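4.2 Walking tours and the people who drop off them

I should say up front that I was one of the drop-offs. My first afternoon in Pitholm I joined the old-town tour at the harbor gate, got completely absorbed in a doorway (it had fish carved on it!) and looked up to find the whole group gone. So when Musa Adeleke and I started planning this study, I already had a soft spot for stragglers, and readers should keep that in mind.

We handed out 2000 short diary cards at the Priruren and Bashir tour desks, and 907 came back with enough writing on them to use. Of those, 309 came from people who left their tour before the last stop. I had expected grumbling. What we got was page after page of happy detours, mostly to cafes, benches and the rented rooms people were staying in. One woman wrote that she "went back for lunch and just sat," and that it was the best hour of her trip.

We sorted the early leavers by where they went next, and the biggest pile by far was the one we labeled "table time," meaning any stop where the visitor sat down to eat or rest indoors (Figure 3).
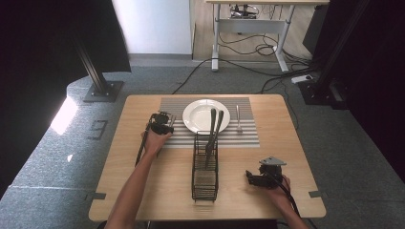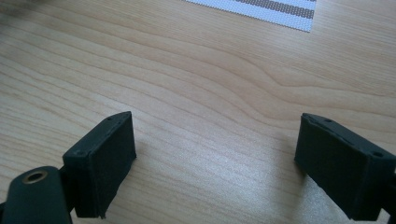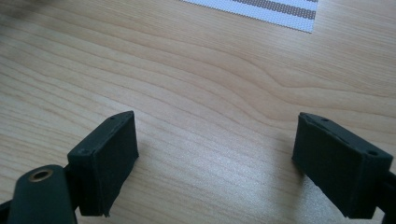
Figure 3. Tabletops; the first with a plate and a fork on a striped placemat.

4.3 What the guides told us

Guides see all this from the other side, and I loved talking to them. The Ronamer guides start at nine in the morning and slow down on purpose after the second church, where they say they lose the most people. Priruren's guides keep one pace all the way through and wait at the fountain for anyone lagging. Neither desk had ever written down who left or when, so we couldn't check their hunches against records, only against our cards.

Musa wanted to know if leaving early made people less likely to recommend the city. On our cards it didn't, though I'd go easy on that result. A person who had a miserable Saturday and stomped off to the train probably never mailed us anything. We are printing another 1000 cards for June, this time with a box for the stop where the person left.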